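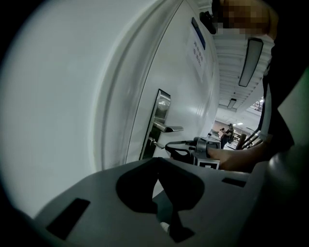
Re: Replacing round knobs with levers, Benuvville units

Last updated: Friday, 4:10 pm

On Friday the Rusine list wrote:
> We have 52 doors to change over and the owners want to know whether
> to go with Utorano or Auer. Is the cheaper one all right for
> inside doors? Also, does anyone know what backset we need?

We did our building in September and used both. The Utorano sets were $50 each and the Auer sets $100. On bedroom and closet doors I can't tell them apart. For the front doors we paid for the Auer, as the spring is stiffer and the lever doesn't droop.

Measure the backset on every door before you order. Ours were mixed, even on the same floor, and we had to send a box back. Check which way each door swings too, if the levers you pick aren't reversible. 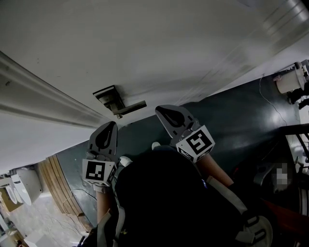
White door with a dark lever on a rectangular backplate.

Our total came to $188 a unit with labour. Older residents with sore hands like the levers a lot better than the knobs. Keep the old screws out of the new plates, the heads sit too high.

I still have the order sheet and can send it to the list.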